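サイト内検索 キーワードを入力 検索

持ち替えを学ぶロボット――「失敗の途中」から教えるという方法

部品を棚から取り、もう一方の手に渡し、決められた場所に置く。人なら意識せずにすませるこの動作が、双腕ロボットの研究では長く難所とされてきた。つかむことと置くことは、それぞれ単独ならかなりの精度でできる。問題はその間にある持ち替えで、二つの手が同じ物に触れているわずかな時間に、物が傾いたり、指どうしがぶつかったりする。

ベンヴィンダ・ロウロさんとヴァサンティ・スルタナさんが率いる研究グループ「カルカ」は、この持ち替えだけに絞って学習方法を組み直した。手法の名前は「イメン」という。2月にまとまった内部報告によると、対象とした作業での持ち替えの成功率は72%から90%に上がった。動作の手本となるデータの量は、比較対象の従来方式と同じにそろえてある。

従来方式では、人が遠隔操作でロボットを動かし、作業を最初から最後まで通しで記録する。うまくいった記録だけを残し、それを手本として学習させる。手順は単純だが、ロボットは「うまくいっている状態」しか知らないまま本番に出る。物が少しずれて握られたとき、そこから立て直す動きは手本の中にほとんどない。

イメンでは、記録の始め方を変えた。操作者は棚の前から始めず、物がすでに手の中でずれている状態から操作を始める。傾いたまま、浅く握ったまま、相手の手と近すぎるまま、といった姿勢をあらかじめ作っておき、そこから渡し終えるまでの短い動作だけを記録する。1回の記録は短いため、同じ時間でも多様な状態を集められる。今回の実験では、こうした途中からの記録を198回分、通しの記録に混ぜて学習させた。その分、通しの記録を削り、合計の記録時間を合わせている。
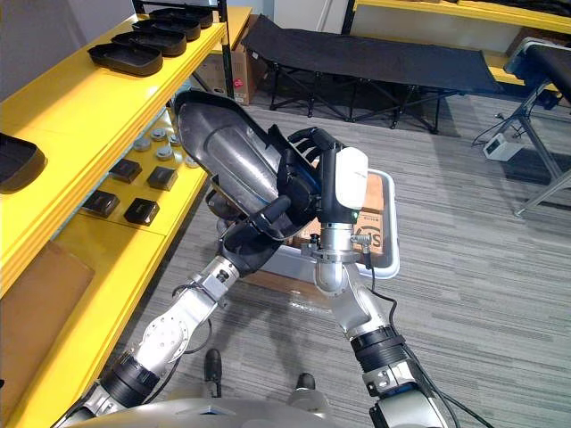
最終更新:2月 16時39分

実験場では、灰色の縞模様のカーペットの上に黄色い棚を置き、黒いトレーや小さな箱を段に並べている。ロボットの両腕は銀色の部材を黒い関節でつないだもので、片方の先には多指のハンドが付く。二つの手先を近づけると、手と物が重なってカメラから互いの指が見えにくくなる。細長い物ではとくに、手首のわずかな角度の違いが端の大きな動きになって表れる。

「最初は視覚の問題だと思っていました」とロウロさんは話す。カメラの解像度を上げ、台数も増やしてみたが、成功率はほとんど動かなかった。失敗した試行の記録を一つずつ見直したところ、物を取り落とす少し前から、手の動きに迷いが出ていることがわかった。指を開きかけて閉じる、腕を引きかけて止まる。見えていても、その状態でどう動けばよいかを学んでいなかった、というのが二人の見立てである。

途中からの記録には手間もかかる。開始の姿勢は人が考えて作るので、担当者の癖が出る。スルタナさんは当初、自分の作った姿勢が右に傾いたものばかりになっていることに気づかず、学習後のロボットは左への傾きにだけ弱かった。現在は傾きの向きと握りの深さを表にして、埋まっていない欄から順に記録している。表は紙で、操作卓の横に貼ってある。

評価は「ボスマン」と呼ばれる手順で行った。物の初期位置を試行ごとに変え、持ち替えの途中で止まった場合は、物を落としていなくても失敗と数える。置いた先での位置のずれは別に測り、今回の成功率には含めていない。従来方式とイメンの試行は交互に行い、照明や機体の温度の変化が一方に偏らないようにした。

課題も残っている。学習に使っていない形の物では改善の幅が小さく、曲がりやすい物についてはまだ試験をしていない。また、立て直しを覚えたロボットは、必要のない場面でも握り直すことがあり、1回の作業時間は従来よりわずかに延びた。スルタナさんは「急ぐ現場なら、この遅れを嫌う人もいるでしょう」と言う。握り直すかどうかの判断だけを別に学習させる案もあるが、着手の時期は決まっていない。

グループは次に、別の拠点「ヴィリネ」にある機体で同じ実験を行う。腕の長さが異なるため、記録をそのまま使えるかどうかが焦点になる。ロウロさんは、開始姿勢の表は流用し、記録そのものは半分ほど取り直すことになると見込んでいる。機体の調整はすでに始まっており、棚の高さをそろえる作業が終わりしだい、最初の記録に入る。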